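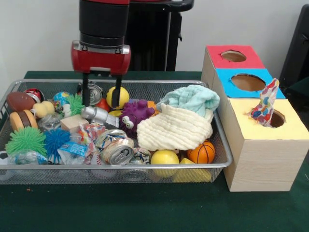 So I've been following the school lunch news out of Cunwood all fall, and we finally have something to chew on. Starting in November, every cafeteria in the district goes back to whole milk and full-fat yogurt, and the fat-free chocolate stuff is gone!

The vote came after a 20-week tryout at 2 schools. Branislav Brabec, who runs the district kitchens, told me the whole milk cartons came back emptier than the skim ones ever did, and that kids stopped asking for seconds on the dinner rolls (my own son still asks, but he's a bottomless pit). He's careful about it, though. "I can tell you what was on the trays," he said. "I can't tell you what it did to anybody's waistline."

Yogurt will come from Güneş, a small dairy out past the county line. The owner, Tarık Kurtuluş, let me try the plain one and wow, it's thick enough to stand a spoon in. No added sugar, just a few berries on top if the kitchen has them. He'll be filling 1,608 cups a day once deliveries start, and he's already hired two more people for the early shift.

Lunch prices stay the same through spring. Kids who can't have dairy will get the soy milk they get now, and parents need to turn in the usual allergy form at the school office before the switch.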